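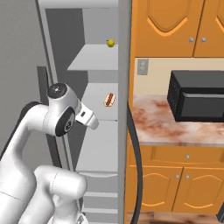
Figure 3. The arm at the open refrigerator in the simulated kitchen. A yellow fruit lies on the top shelf and a hot dog on the middle shelf.

3.2 Gathering of demonstrations

All examples used to train the Evalik policy were gathered in simulation, in the kitchen shown in Figure 3. The kitchen was built by the Ustitz group and is used in this work without change to its fixed furniture. Before each demonstration the simulator draws a new starting state, in which the food items, their places on the shelves and the starting pose of the arm may differ. The surface finishes of the cabinets and countertop are drawn separately, so that the same task may be met against several backgrounds.

Demonstrations were given by trained operators through the Fiden teleoperation interface. An operator moves a hand-held controller, and the motion is passed to the gripper at a fixed rate. Operators were shown a short written instruction at the start of each attempt, naming the item to be taken and the place to which it should be moved. They were asked to work at a steady pace and to avoid contact with the shelves where possible. No operator worked for longer than 90 minutes without a break.

The refrigerator tasks proved the slowest to gather. The shelves leave limited room above and below the gripper, and the links of the arm may hide part of the interior from the viewpoint given to the operator. An early trial, held in July, showed that many failed attempts began with a poor approach to the shelf and could not be put right once the fingertips had passed its front edge. The instructions were therefore changed to ask for a short pause in front of the shelf before the final reach. The pause was kept in the recorded data and was not removed during later processing.

An attempt was accepted if the named item came to rest at the named place and the gripper had fully released it. This test was carried out by the simulator. Accepted attempts were then replayed from the stored commands, and any attempt that did not reach the same end state on replay was set aside. Of the attempts that passed the first test, 263 were lost in this way, most of them involving items that had rolled after release. The final set holds 3000 demonstrations across 7 tasks.

Each demonstration is stored as a sequence of joint positions, gripper commands and rendered views, together with the written instruction. The object poses are also stored, but they are used only for scoring and are not given to the policy. Failed attempts were kept in a separate archive and take no part in the training reported in Section 4.

The division into training and test sets follows the procedure of the earlier Tokgöz study. Starting states, and not single time steps, are assigned to one set or the other, and no starting state appears in both. The set was closed in August 2022, and all results given in this paper refer to that version.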